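November, notebook 7, cont.

Audit prep, Belico trial. Started 7:40, coffee first, then the site file. Site file is in worse shape than I wrote last time. Delegation log is fine up to the second amendment and then two signatures with no start date. Not the end of the world but an inspector will go straight to it. Note to file drafted, not signed. Do NOT backdate, whoever picks this up.

Consent forms: pulled all of them for the Rinow site. Version 5 in use since the summer, but three subjects re-consented on version 4 after the ethics approval for 5 had come through. Filed as a minor deviation by the site. I'd call it major, or at least argue about it. Side effects wording is different between the two. Asked for the site's reasoning in writing.

Temperature log for the drug fridge. Here we go again. Gap overnight, logger shows nothing from 22:00 until the morning check. Pharmacy says battery. OK, but where's the battery change record. The min/max thermometer reading was written in by hand and it's in range, so product probably fine, still need the sponsor's stability people to say so in an email we can file. Quarantine label stays on until then. Kit 1673 is in that batch and it's already been dispensed, so somebody has to check the date against the gap before we say anything to anyone.

Lunch at desk.

Afternoon: source data verification, Prata forms against the paper charts. Prata is better than the old system, I'll give it that, but the audit trail export is a pain. Limit of 300 rows per export and it cuts without warning you. Found that out when the last entry on my sheet was in the middle of a visit. Re-ran in chunks by visit number. Works. Write this into the monitoring SOP, otherwise next person loses an afternoon too.

Found so far in Prata:
- blood pressure entered twice for visit 3, second value has no reason for change
- one concomitant med in chart, missing in form (allergy tablet, as needed)
- AE start date one day before consent date. Typo? Chart says the day after. Query raised.
- screening ECG signed, not dated
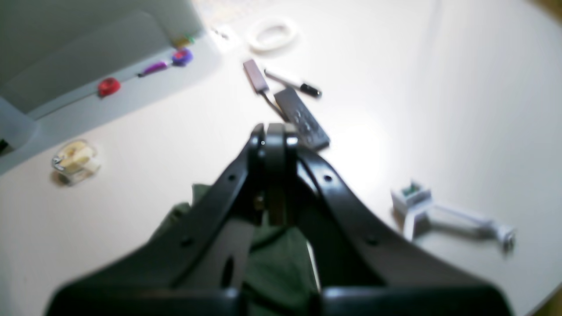
Anar asked whether the ECG one really needs a query, seeing that the printout carries the machine's own date and time, and said a note from the investigator would close it faster. Fair. But the machine date isn't the review date, and eligibility depended on somebody reading the thing before randomization. Leaving the query open. Agreed to add the note as well, so both.

Also from the same call: they want the self-inspection checklist cut down. It's long, yes. The part on vendor oversight repeats the part on contracts nearly word for word, so that can be merged. Wouldn't touch the computer systems section. User access list for Prata still shows two people who left in spring, which is exactly what that section is supposed to catch and did.

Training records. GCP certificates, all present, one expired during the trial and renewed five weeks later. Need to see what that person did in the gap. If only data entry, note to file. If they took consent, bigger problem. Delegation log should tell me, except see above re delegation log. Circular.

Trial master file: correspondance section is a dumping ground. Half the emails are filed by date received, other half by topic. Picked topic, started moving, gave up at the letter to the ethics commitee about the parking refund for subjects (approved, fine). Finish tomorrow morning before the phones start.

Mock interview questions for the investigator, rough:
how do you know who is on the trial team today
show me how a serious event gets from the ward to the sponsor, with times
who can unblind at night and where's the number
what did you do when the fridge alarm went off (it didn't go off, so ask that one too)

Tried the unblinding number at 16:30. Rang out once, second try answered, voice menu, right option is the last one. The printed card on the wall has the old menu order. New card needed, and take the old one down, don't just tape over it.

Open:
- stability email
- 1673 dispensing date
- two start dates on delegation log
- version 4 / version 5 reply from site
- access list, ask for removal and get the confirmation as a pdf
- checklist merge, send to Anar
- toner

Left 18:10. Binder 2 is on my chair, not the shelf, leave it there please, the tabs are in an order.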